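Notes from the Yard: The Cokham Culvert

The culvert under the Cokham service road is in, and the county has signed for it, so we can stop talking about it at lunch.

Regular readers will recall that the drawings showed one old clay drain at the north end. The ground had other ideas and produced 4. Vikas Uniyal, who had bet on two, has paid up in doughnuts. Each drain had to be traced, capped or tied in before the new pipe could go down, and the backfill sat under a tarp sulking while we did it.

The final tally was 373 feet of pipe and 181 loads of spoil hauled to the Priltau pit, where Devendra Garg inspected the first few tickets as if they were forged. They were fine. He would like it known that he checked anyway.

The road reopened in June with one lane on temporary gravel. The speed limit there is 30, and we would be grateful if our own pickup drivers would treat it as a limit.

Next up is Brumov, where Sneha Dubey is running the storm drain replacement. Her pre-start meeting is at 7 a.m. and she means 7. Ruwan Liyanage has the locate maps. Please read them before you ask him where anything is. 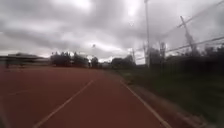

Red track, white lane lines and a gray sky.

Boot allowance forms go to Rekha Chaturvedi in the front office. She needs the receipt too, and a photo of the boots is not a receipt.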